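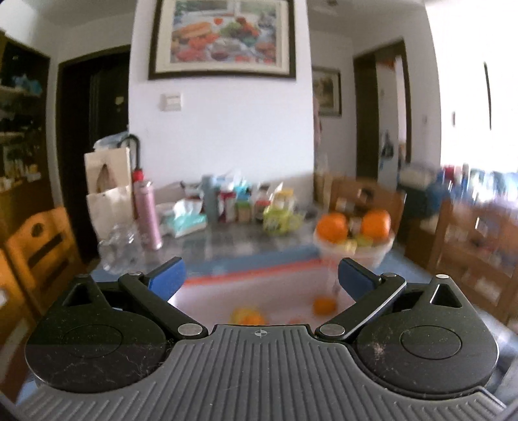

Figure 4. Hand-held gripper with blue fingertip pads.

4. Setting up a new starter in Jisiveo People

This section applies to administrators of the Jisiveo People module, release 19. It replaces the guidance issued before 05/10/2020. Administrators who have not yet been given a sign-in should complete Section 2 first.

4.1 Before you begin

You will need the signed offer letter, the agreed start date and the cost centre code. The post must already exist in the staffing plan. If it does not, the Create Record button remains grey and the post must be requested through the Preltbridge office.

4.2 Creating the record

1. Sign in and choose People, then Starters, then New.
2. Enter the legal name exactly as it appears on the offer letter. Accents and other marks are accepted in all name fields (for example, Hường Doãn) and must not be removed.
3. Enter the preferred name if one has been supplied. The preferred name appears in the staff directory and on e-mail. The legal name appears only on payroll documents.
4. Select the post from the list. The job title, grade and reporting line are filled in from the staffing plan and cannot be edited on this screen.
5. Enter the start date and press Save Draft.

Note: A draft is kept for 60 days. After that it is removed and the details must be entered again.

4.3 Assigning a line manager and a mentor

1. Open the draft and choose the Relationships tab.
2. Check that the line manager shown is correct. Where two members of staff share a first name, as with Fergus Gunn and Fergus Baird, check the department as well.
3. Choose Add Mentor. A mentor must belong to a different reporting line from the new starter.
4. Press Confirm. Both parties receive a message and have until the start date to accept. 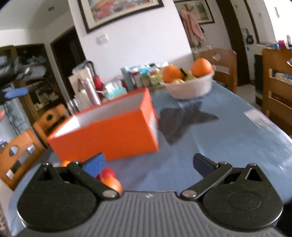 If the mentor declines, the field returns to blank and a reminder is placed in the administrator's task list. The record can still be submitted without a mentor.

4.4 Diversity monitoring form

The monitoring form is sent to the new starter with the welcome message. Completion is voluntary. Every question includes the option "Prefer not to say".

Caution: Administrators must not complete the form on behalf of another person, even when asked to do so by telephone. Answers are held apart from the staff record and cannot be viewed by line managers.

The free-text box accepts up to 600 characters. Longer entries are not saved.

4.5 Submitting for approval

1. Return to the Summary tab and correct any field marked in red.
2. Press Submit. The status changes to Awaiting Approval.
3. Approval is given by Tharushi Majumder for permanent posts and by Ross Forsyth for fixed-term posts.

Once approved, the record passes to the Preken payroll service overnight. Records approved after the August cut-off are paid in the following month.

To withdraw a record before approval, open it and choose Recall. A record that has already been passed to payroll cannot be recalled; see Section 7, Corrections.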